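Juvon Teleoperation Kit

Reading time: 3 minutes

The Juvon kit from Harnurden lets an operator teach a robot arm a task by driving it from a handheld controller. You move the controller, the arm follows, and each run is saved as a demonstration that can be replayed, trimmed or passed on to a training script. The kit works with a real arm or with a simulated one, and the operator screen is the same for both.

Most customers start in simulation. A new operator can drop a part, swing the arm into a fixture or lose track of the gripper, then reset and go again. Reset takes one button on the controller. When the operator is ready to move to hardware, the button layout and speed settings carry over from the same profile.

How a demonstration is recorded

Press and hold the clutch to take control of the arm. Let go and the arm holds its position while you shift your hand to a more comfortable place. The thumb wheel opens and closes the gripper. Recording starts with a short press on the side button and stops with a second press. Runs you don't want can be marked as rejected from the controller, so there is no need to walk back to the keyboard between attempts.

For work close to the gripper, switch to the near view. It fills the operator screen and hides the menus until you tap the clutch twice. Operators who learned on the wide view usually need a few sessions to get used to it, mainly for judging depth.
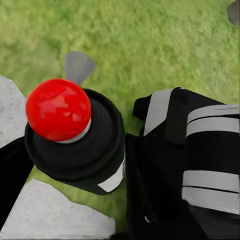 Near view in simulation: black gripper at right, red ball in a black collar at left, grass ground.

Simulated objects come from the Fortin scene library, included with the kit. You can change the ground, the lighting and the starting position of any object between runs. Starting positions can also be set to vary on their own within limits you choose — useful when a task is going to be learned from many demonstrations and you don't want every one to begin the same way.

Teaching by hand

Arms that can be moved freely by hand can be taught without the controller. Fit the Ralby grip handle to the wrist flange, choose Hand Guide on the operator screen, and lead the arm through the task. The handle has its own record button and a gripper trigger. Hand-guided runs and controller runs are saved in the same format and can be mixed in one task folder. Hand guiding is not available in simulation.

Specifications

Sampling rate: 90 samples per second
Controller weight: 300 grams
Demonstrations per task folder: up to 1000
Cable length, grip handle: 49 inches
Motion scaling: adjustable, saved per operator

In the box

Handheld controller, charging dock, grip handle with cable, license for the operator software and the Fortin scene library. The robot arm, gripper and computer are not included. Flange adapters are sold separately — check the mounting pattern of your arm before you order.

Updated 4 January 2026

Related items
Ralby Grip Handle, replacement
Juvon Charging Dock
Fortin Scene Library, extra seat
Flange Adapter Set
Juvon Foot Clutch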